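Can a machine tidy your table yet? Drovden says getting there 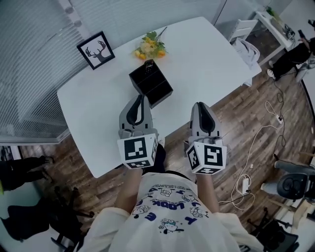 By Yu-na Cheon
Trollow Business Desk | September | 3 min read

Household robots that clear a table, sort a drawer and put the scissors back where they belong. Promised for years. Still mostly not for sale.

Drovden, the home automation firm with an office over the old Trollow bus depot, said this month its tidying system now finishes 62 percent of the short chores it is given without a person stepping in. Last spring it was under half. The company calls that a big jump. Others in town are less sure.

The chores are small. Put a pen in a desk organizer. Stand a picture frame up straight. Move a bunch of artificial flowers from one side of a table to the other without dragging everything else along. Things a six year old does while thinking about lunch.

Teaching them is slow work and it's done by hand. People stand at a table with a gripper in each hand and go through the motions, and the recordings are used to train the software. Black curved finger pads at the tips, white cubes with square patterns behind them. No arm attached. Drovden says it has over 2000 of these recordings and wants a lot more before winter.

"Arms get tired," said one of the people who does the sessions, who asked not to be named as she is on a temp contract. "You can't just reach like you normally would. You have to reach like the gripper."

She does mostly desk and table jobs. Compartment boxes are the worst, she said, the slots are narrow and small stuff tips over on the rim. Flowers are better then they look. Fabric is a whole other thing and another group handles it.

What the system can't do yet: anything wet. Anything inside a bag. Glass, it can, but Drovden won't let it near glass in a customer's home. Drawers that stick. And it is slow. A table that takes a person two minutes takes the machine closer to fifteen, by the firm's own numbers, and that's a good day.

Stores have a different set of problems. Catarard, which runs the home goods shop on Mill Street, had a shelf-straightening unit in for a trial over the summer. It was asked to face up 200 items a night, frames and candles and such. The manager there said it got through most of them but staff still had to walk the aisle each morning and fix the back row.

"I'd have it back," he said. "Not at that price."

Price is the sticking point. The trial unit rents at $2300 a month, and that doesn't cover a technician visit. A part-time closer costs the shop less and can also work the register, he pointed out.

Noh, a smaller outfit two doors down from Drovden, has gone the other way. One chore only, folding hand towels for gyms and hotels. It has customers already, though it would not say how many. A spokeswoman said general tidying is "a nice demo" and that people pay for laundry.

Drovden disagrees, no surprise. The firm says a one-job machine ends up in a closet by the second year and that the same training method should carry over from tables to counters to shelves. It did not have results for counters or shelves to share.

Home trials in Trollow are planned for early next year. Sign-up is not open yet. The company says it'll want homes with a regular table, decent light and no stairs between rooms, and someone has to be in the house the whole time its running.

Dishes are not on the list for the trial. Asked when, the company said it would rather not guess.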